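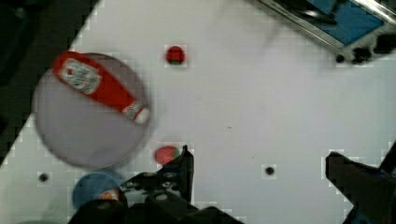 The tray-assembly cell at the Prellham kitchen has completed its first period on the day shift, and this meeting reviewed what it changes for line staff. Cell lead reported that sorting by item type is stable for rigid items and weaker for mixed layouts. The layout with a ketchup bottle lying across a plate, and one red item on open table while another sits close to the gripper finger, was used to discuss pick order. Agreed that the bottle is to be picked before the plate in all such layouts.

**Minutes, Prellham automation working meeting, October 2020**

Present: cell lead, shift leads (early and late), maintenance, safety rep, Zadus integration engineer. Apologies: Fludgate site.

**1. Previous actions**

- Guard interlock on the infeed side: closed.
- Spare finger pads from Raptis: not received. Carried over.
- Operator cards at the cell: printed, not laminated. Carried over.

**2. Cell performance**

1039 picks logged in the review period. 51 needed a person to step in. Late shift lead noted that the log does not separate a dropped item from a missed grasp, and that operators have been writing the difference on paper. Zadus will add a second fault code. Paper sheets continue until then.

Cycle time was not discussed. Figures will go out with the next agenda.

**3. Staffing and duties**

Early shift lead stated that the job at the cell is now mostly clearing faults and loading, with long waits between. Two operators have asked to go back to hand assembly. Safety rep asked for a limit on continuous time at the cell. Agreed: 60 minutes, then rotate to packing or wash-up. Shift leads to change the rota.

No positions are removed at Prellham under the current plan. Safety rep asked that this be posted in writing. Management reply pending.

Pay grade for operators who reset faults without calling maintenance was raised again. Outside the scope of this meeting; passed to site management.

**4. Training**

6 operators are signed off for reset. Late shift is short. Maintenance can run one session per week, held at shift change, paid as worked time.

**5. Fludgate**

Fludgate has asked for the same cell. Deferred until the new fault code has been in use for a full review period.

**6. Actions**

- Zadus: second fault code; update pick order.
- Maintenance: chase Raptis on finger pads; laminate cards.
- Shift leads: rotation in rota; names for training.
- Safety rep: draft notice on positions for management to sign.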